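# Budgeting for a second pair of handheld grippers – what did you leave out? 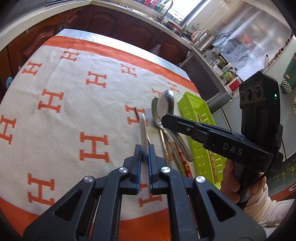 **skarnik_bench**
Lab and equipment coordinator, Stestora
Posted January 14, 2019

We're putting together the equipment request for next financial year and I'd like a sanity check from people who have already bought this sort of gear. The work is sorting and handling cutlery and kitchen utensils on a table, in an ordinary kitchen, with handheld grippers. Each gripper carries its own camera module. Two people can work at the one table, or one person can use both hands.

The request as it stands:

| Item | Status |
|---|---|
| Second pair of grippers with camera modules | quoted |
| Spare finger pads | guess |
| Batteries and chargers | quoted |
| Storage cards and a backup drive | guess |
| Utensils, trays, table coverings | $700 |
| Lamps | not priced |
| Freight | guess |

The $700 for props got queried straight away by the person who signs off. The view upstairs is that cutlery is cheap and we could get it all from an op shop. I think the figure is fair once you count trays and cloths, but I'd like to hear otherwise before I defend it.

Questions:

1. How many spare pads per gripper should I put down for a year?
2. Is it worth buying lamps, or do you get by with window light?
3. Buy the second pair outright, or lease?

The money has to be committed by the end of June.

---

**Chou**

Pads first. We budgeted two spare sets per gripper and went through them by the middle of the year. Metal cutlery is harder on them than you'd expect, forks especially. I'd put down six sets each and order them with the grippers so you only pay freight once.

On props, your signer is half right. Op shops are good for spoons. They're no good if you need the same spoon again in eight months. We lost a whole comparison because the one we'd been using went home in somebody's lunch bag and we couldn't match it. Now we buy three of anything that matters and put two in a labelled tub.

---

**tram_depot_dave**

I'd cut the second pair altogether.

You've got one pair now. How many hours a week is it on the table? We asked for a second set at Bramitdale, got it, and then worked out the first set was being used for 29 hours a month. The bottleneck was people and resetting the table between runs. The second set sat in its case.

If I were signing this I'd want to see a usage log before I looked at anything else.

---

**skarnik_bench**

Fair question. We do keep a log. The current pair did 161 hours in the last quarter, which was a slow one with leave in the middle of it. Most of the lost time is waiting for batteries, then copying files off, then resetting.

---

**tram_depot_dave**

Then buy batteries. You've just described a battery problem and a card problem. Both are a fraction of the price of two more grippers. Spend the small money first and see what the log says in three months.

---

**Chou**

Disagree with Dave, at least in part. More batteries fixes the waiting but it doesn't give you cover. When one of ours had a loose pivot screw it was away for five weeks and we had no two-handed work at all. A spare single gripper would be my compromise, if the supplier will split a pair. Ours did after some arguing.

---

**mallee_wiring**

Lamps: yes, buy them. We started out by a kitchen window and it was lovely until the afternoon. Shiny spoons are the worst of it. The bowl picks up the window and whatever else is in the room, and the same spoon looks like a different object at 9 am and 3 pm. Two plain LED panels on stands and some diffusion cloth cost us less than one night in a motel.

You'll want something to block the window as well. We forgot that line and ended up taping up bin liners.

Table coverings are the other thing. Your blanket with the big orange H's on it is a good busy background, but I'd want a plain one and a dark one too if you don't have them. Rotate them and write down which was on the table. Thick cloth also bunches when you drag a tray across it, so put a non-slip mat on the list.

---

**skarnik_bench**

Non-slip mat added, thanks. We have a couple of plain cloths. No dark one.

Should have said more about the props too. It's a mixed lot on purpose: metal spoons, wooden-handled bits, a red chopstick, thin sticks, flat white pieces, the green slotted tray. The thin things are where we lose the most time. I was going to ask for narrower fingers as well but there's no line for that.

---

**Chou**

Before you spend on narrower fingers, try it on a firmer surface. Picking a thin round stick up off a soft blanket is a different job to picking it up off a board, and the cloth might be most of your trouble. A sheet of MDF under a thin cloth costs next to nothing.

---

**procure_or_perish**

Finance person here, not technical. A few things from the other side of the form.

"Guess" will get crossed out. Get a written quote, even a bad one, for each of those three lines. I've knocked back requests that were perfectly reasonable on price and had no paper behind them.

Split consumables from equipment. Pads, cards and cloths generally come out of operating. Grippers and camera modules may be over your capital threshold as a set and under it as singles, and it changes who has to sign. Check which way your place counts it before you ask for a pair.

Don't call the $700 line "props". It sounds like a school play. Call it "test objects and fixtures", attach an itemised list with 81 entries if you have 81 entries, and it'll go through without a phone call.

On leasing: I'd only do it if the lease includes swap-out when something fails. Otherwise you pay more over two years and still have the five-week hole Chou had.

---

**tram_depot_dave**

Attach the 161 hours as well. I still think it's batteries, but that number helps you either way.

---

**mallee_wiring**

What's the plan for cleaning? If it's a working kitchen that people cook in, you'll be packing up every day. We costed nothing for that and it came to nearly an hour at each end. Lidded tubs and a trolley on wheels paid for themselves fairly quickly.

---

**skarnik_bench**

It does get packed up, yes. Tubs we have, trolley we don't. I'll price one.

Revised request, for anyone following along:

- One spare gripper with camera module if the supplier will split, otherwise the pair
- Six pad sets per gripper (operating)
- Double the batteries, one extra charger
- Cards and backup drive, with a written quote this time
- Test objects and fixtures, itemised, still $700
- Two LED panels, stands, diffusion, window blockout
- Dark cloth, non-slip mat, MDF sheet
- Trolley
- Freight, quoted as one shipment

Dave, I've put the batteries at the top of the covering note and said the spare gripper is for cover during repairs. If they only fund half of it, that's the half I'd take.

---

**tram_depot_dave**

Can live with that. Ask the supplier for the repair turnaround in writing while you're at it. Ours was quoted at ten working days and I've never seen it done in ten.

---

**Chou**

Same here. And check whether the pads you're being quoted fit both versions of the finger. We've got a bag of the wrong ones if anybody wants them for the cost of postage.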